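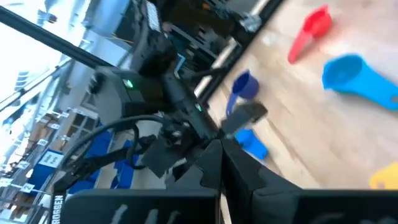

*Measuring cups on the bench, Tendel evaluation, October.*

Jean, you asked what the 3,000 bought. Mostly the Tendel two-arm kit, plus a manual that Ruan describes as "brisk."

We have logged 264 cup trials against a target of 2,000, a gap I'd prefer you read on a full stomach. Setup ate the first half of the month.

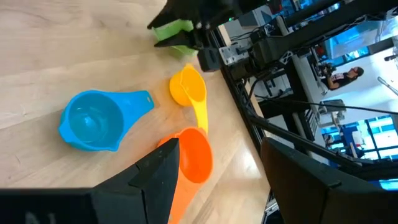
Handles are still the weak point. Ayanda wants softer fingertips, and Altach has quoted us for a set of 100, apparently the smallest number they believe in. I've asked for fewer. Decision by Friday, please.

Mpho Makhubela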